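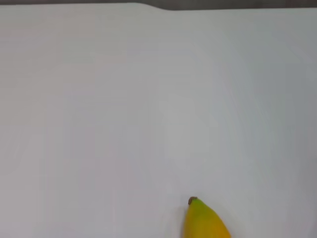
Keeping a White Tabletop White

White tables and counters show everything, and most of the damage done to them comes from cleaning. These notes cover painted, laminate and solid-surface tops. Marble and other natural stone need different care.

Everyday wiping

Use a soft cloth wrung out well, warm water and a drop of dish soap. Wipe in straight lines from the back toward you, then go over it again with plain water. Soap left behind dries to a dull film that grabs dust. Finish with a dry towel.

Paper towels are fine for spills but many brands are rough enough to haze a glossy finish over time. Old cotton T-shirts work better. Cut off the seams first.

Coffee and tea

Mix baking soda with a little water until it is as thick as toothpaste. Spread it on the ring, leave it 8 minutes, then wipe it off without scrubbing. Repeat if a shadow remains. On a painted top, test a spot near the back edge first.

Turmeric and curry

Get to it the same day if you can. Wash with dish soap, then lay a cloth dampened with 3% hydrogen peroxide over the mark and cover it with plastic wrap so it stays damp. Check after 11 minutes. On laminate, whatever yellow is left often fades by itself if the table gets sun for a few days. Tania Samarakoon wrote in to say she moves hers under the kitchen window and leaves it alone.

Ink and marker

Rubbing alcohol on a cotton ball. Dab, turn the cotton to a clean side, dab again. Rubbing spreads the ink. Don't use alcohol on latex paint or shellac, as it will soften both. For a painted top try plain white toothpaste, the non-gel kind.

Gray marks from pans and keys

These look like scratches but are usually metal rubbed off onto the surface. A damp melamine sponge takes them off with very light pressure. The sponge is a fine abrasive, so keep it to the mark itself and don't use it for general cleaning, especially on gloss.

Yellowing

Oil-based white paint yellows in rooms that don't get much daylight. No cleaner will fix that. Sand lightly, prime, and repaint with a water-based enamel. Give it three or four weeks to harden before you set anything heavy on it, even if it feels dry the next morning.

Fine scratches

On solid surface with a matte finish, light scratches can be blended with a gray nonabrasive-rated pad, working in small circles and widening out so you don't leave a dull patch. If you have to sand, finish with 1000 grit, used wet, and stop as soon as the sheen matches. Don't try this on laminate. The color layer is thin and you will go through it.

Things to keep off it

Scouring powder, steel wool, oven cleaner, undiluted bleach. Also newspaper on a damp table, and colored rubber feet on small appliances, which can leave a stain that doesn't come out. Stick clear felt or cork pads under the toaster and the blender.

Checking your work

Turn off the overhead light and look across the top from a low angle toward a window. Streaks and soap film show up right away.

Last updated April 9, 2026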